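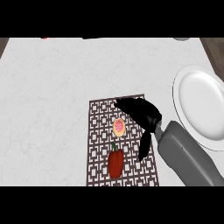
Cornus Tabletop: recording and annotation rules

Version 2 of the simulated tabletop set, released April 28, 2024. Maintainer: Vilja Nurmi. Rule review: Joni Hämäläinen.

Contents
3,717 episodes, of which 2,763 are for training. Each episode holds one camera stream, joint states, gripper state and one instruction.

Rules for instructions
Name the object and the target. "Put the tart on the plate" is valid; "move it over there" is not.
Use the object names in objects.txt. Do not add brand names.
One task per episode. Split compound tasks before upload.

Rules for episodes
Start with the gripper open and clear of all objects.
Keep black bands in the stored frames. Crop at load time only.
Objects partly outside the view stay in the object list with the flag partial=1.
If the arm hides the target for more than half of the episode, set occluded=1.
Failed grasps are kept and labeled fail. Do not trim them.

Known issues
Episodes recorded before March use the old gripper range (0 to 255). Run convert_grip.py first.
Plate contact is unreliable near the rim.

Changes to these rules need sign-off from both people listed at the top. Open a ticket with the rule text and one episode ID.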